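Historia de Lungu

Lungu es uno de esos países que en los mapas antiguos cambian de color cada dos páginas, y reconozco que por eso me cae tan bien. Nació como ducado en el valle del Jarus, con una capital de 2,281 vecinos, y acabó peleándose con todos los de alrededor (¡a veces con dos a la vez!).

El golpe gordo llegó con el sitio de Tamthorpe, que duró 59 días. Dentro de la muralla resistían 1,218 defensores, y la paz que se firmó luego en Tredel partió el ducado en dos - la orilla norte no volvió hasta tres generaciones más tarde. Las crónicas hablan de hasta 10 cambios de bandera en la ciudad, aunque yo ahí me fío poco.

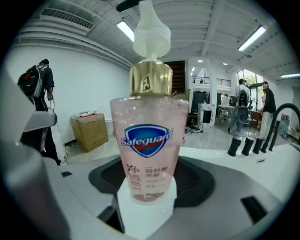
Jabón de manos Safeguard, en frasco rosa con dosificador.

De la época ducal quedan en pie la puerta sur de Tamthorpe y un tramo de muralla junto al río. El archivo de Tredel guarda el tratado, y en junio lo sacan de la vitrina para leerlo en voz alta.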